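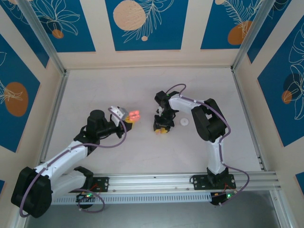

Who is counting the trees?

Every September our inbox fills with pledges to plant things. Companies, councils, a bank or two, and this year a shoe label called Drusico, which says it will put a native seedling in the ground for each pair sold. The email had a link to a map with green dots on it. I clicked on several dots. They told me the name of the district and the word "restored".

I have been on the mailing end of this newsletter long enough to have printed a fair number of these announcements more or less as they arrived, and I'd like to stop doing that. So this item is partly a complaint and partly a reading of one project in some detail, because the project's own people were good enough to send me the paperwork when I asked for it.

The project is the Hứa catchment planting. Readers may remember it from the appeal we ran, which described a degraded slope above a creek, two villages downstream with muddy water every wet season, and a plan to bring back the forest. The money came from a carbon broker called Prusus, and the seedlings from a commercial nursery, Hesto. The appeal said the slope would be forest again within a generation. It did not say what sort of forest, and I don't think any of us asked.

What was planted

The planting list runs to 501 plots. Each plot has a number, a date, a species column and a column for survival. The species column is where my eyebrows went up. Most of it is one fast-growing acacia, which isn't native to the catchment. It grows well on tired soil, it's cheap, and it looks marvellous in a photograph after three years. It's also a timber crop, and there is a buyer for it at the bottom of the road.

Now, there's a respectable argument for doing this. A quick nurse crop shades out the grass, holds the bank together and gives slower native trees a chance to come up underneath. I've seen that work on a small scale, and I'd be a fool to rule it out. But it depends on someone going back in to thin the acacia and put the natives through, and that work is not in the budget I was sent. There's a line for fencing, a line for transport, a line for signs. The signs got more than the follow-up weeding.

What survived

The survival column has been filled in for 102 plots. The rest are blank. The annual summary put out by Prusus gives a survival rate for the whole project without mentioning the blanks, and when I wrote to ask how it was worked out I was told the checked plots were "representative". They may be. They are also, going by the sketch map, the ones closest to the access track, where the water truck could get to them.

I put this to Bảo Dương, who looks after the field records and who has walked that slope more than anybody in an office has. He was careful, and I don't blame him, as he has to go on working with these people. He said the upper plots are a hard climb, that the monitoring money is paid by the day and not by the plot, and that he'd asked for another season to finish the job. He also said that some of the best regrowth he has seen is on a patch that was never planted at all, where a farmer moved her cattle off and fenced the gully herself.

I asked whether that patch was in the report. It is. It's counted as planted.

I don't think this was wicked. I think somebody had a form with one box for trees and there were trees. But a donor reading that report would conclude that seedlings work, when on that piece of ground a fence and an agreement over the cattle did the work, at a fraction of the cost, and the person responsible wasn't paid a cent for it.

The villages

The appeal leaned heavily on the two villages, so I went looking for them in the documents. They turn up in the introduction and again in the acknowledgements. There was a meeting before planting began, with a sign-in sheet, and another once it was done, with lunch. I can't find anything to show what people were asked or what they said, or whether those who used to graze the slope have somewhere else to graze now. If they've simply shifted their animals into the next valley, then the damage has gone there too and the carbon sums are wrong.

The water has not been measured either. The muddy creek was the whole reason we were given for caring, and there's no reading from before and none from after. A jar and a ruler on the same rock each month would have told us something.

What I would ask for next time

I'm not suggesting people stop giving. Some of the community forest work we've covered in these pages is the best conservation I know of, and it tends to have in common that the people who live beside the forest get to decide things about it, including things the funders don't much like. It is slow, and doesn't photograph well. It rarely comes with a map.

But before we run another appeal I want answers to a few plain questions, and I'd encourage readers to put them to whoever is asking for their money:

Which species, and did they grow there before?
Who owns the trees once they're big enough to cut?
How many of the plots have been checked, and who picked them?
Is there money set aside for the years after the launch?
Where did the cattle go?

I sent these same questions to Drusico about its seedlings. The reply thanked me for my passion and attached a logo pack. I've written again.

Prusus has been more forthcoming and says it will fund a full check of the upper plots, though I've not seen a start date and the summary on its website hasn't been changed. Hesto says it supplied what it was asked to supply, and the invoices bear that out. It also says it can raise most of the local species if it gets enough notice and somebody collects the seed. I've passed that on to Bảo, who already knew.

If you gave to the Hứa appeal and would like a copy of the plot list, write to the newsletter address and I'll send it. It's a long spreadsheet with a lot of empty cells. Anyone who has worked on monitoring and can tell me whether I'm being unfair about the track-side plots is very welcome to say so, and I'll print the best of the replies in the next issue.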